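Niamh Lenihan
Okay friends, a few of you asked how I keep up with the cloth napkins now that we've given up paper ones at home, so settle in, because apparently I have a lot to say about folding (sorry in advance!).

Niamh Lenihan
First thing, and it made the biggest difference for me: fold at a table. I did it on the couch for years, on my knee, with the TV going, and every single one came out like a sad envelope. A hard flat top and good daylight, and suddenly the corners behave.

Niamh Lenihan
I like a round table best, which my sister says is madness with no straight edge to line things up against. But you can turn the cloth whichever way you like and your elbows never hit a corner!

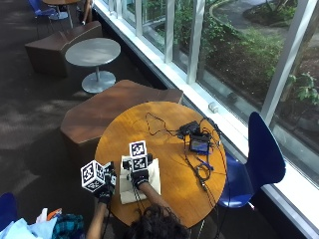

Niamh Lenihan
Smooth from the middle out with the flat of your hand before you fold anything. Then in half, smooth again, in half again. If an old crease is fighting you, go with it and fold there. I've lost whole evenings arguing with a crease.

Niamh Lenihan
Ironing? Only for Thanksgiving, and only the good set my aunt brought back from Motcombe. The everyday ones get a firm pat and go under the big cookbook overnight.

Niamh Lenihan
Oh, and we have 78 of them now, between the ones I hemmed and the thrift store finds, so yes, they've outgrown the drawer. They stand on end in an old bread box, and you just pull one from the front.

Niamh Lenihan
Someone asked about stains. Gravy I can help with, turmeric I cannot. Send me your turmeric tricks, please, I have 4 yellow ones waiting by the sink.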